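4. Preparación y exportación del logotipo

En esta sección se describe cómo cargar un logotipo en Tratberg, definir su zona de protección y generar las versiones para pantalla e impresión. Se da por hecho que el proyecto ya está creado y que el usuario tiene permiso de edición sobre la biblioteca de marca.

4.1 Antes de empezar

Compruebe que dispone de lo siguiente:
- Archivo original del logotipo en formato vectorial (SVG, PDF o EPS).
- Tipografías convertidas en trazados.
- Valores de color de la marca en RGB y CMYK.

Nota: los archivos EPS con transparencias se aplanan durante la importación. Si el original contiene degradados con opacidad variable, utilice PDF.

4.2 Importar el original

1. Abra Biblioteca > Marca > Logotipos y pulse Añadir.
2. Seleccione el archivo. El nombre no debe superar los 51 caracteres, extensión incluida.
3. En el cuadro Origen, elija Vectorial. La opción Mapa de bits solo está disponible para miniaturas.
4. Asigne la variante: Principal, Monocroma o Negativo.
5. Pulse Validar. Los trazados abiertos se marcan en rojo en el panel izquierdo.

Precaución: la orden Cerrar trazados modifica el original de la biblioteca. Duplique el elemento antes de aplicarla.

4.3 Definir la zona de protección

1. Con el logotipo seleccionado, abra la pestaña Márgenes.
2. Escoja la unidad de referencia. Por defecto es la altura de la letra mayúscula inicial.
3. Introduzca el valor 2 en los cuatro lados y pulse Aplicar.
4. Active Bloquear proporción para impedir el escalado independiente de ancho y alto.

Los símbolos separados del texto, como en la variante apilada de Fosar, necesitan una zona propia. Repita los pasos con cada elemento.

4.4 Comprobar el contraste sobre fotografía

1. Abra Vista previa > Fondo y cargue una fotografía de la biblioteca.
2. Coloque la variante Negativo en una esquina.
3. Pulse Medir. El indicador muestra el contraste más bajo detectado bajo el trazado.
4. Si aparece el aviso ámbar, cambie de variante o desplace el logotipo.

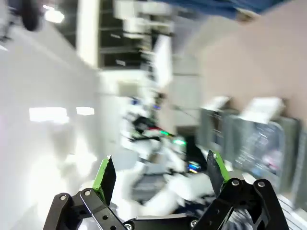
Figura 4-3. Fotografía de fondo sin logotipo.

4.5 Exportar

1. Seleccione las variantes y pulse Exportar.
2. Para pantalla, elija SVG y PNG. El ancho predeterminado del PNG es de 400 píxeles.
3. Para impresión, elija PDF con el perfil de color del proveedor.
4. Indique la carpeta de destino y confirme.

Nota: la exportación sobrescribe los archivos con el mismo nombre sin pedir confirmación. Para conservar las entregas anteriores, active Numerar versiones en Preferencias > Salida.

Los mensajes de error de la exportación se recogen en la sección 7.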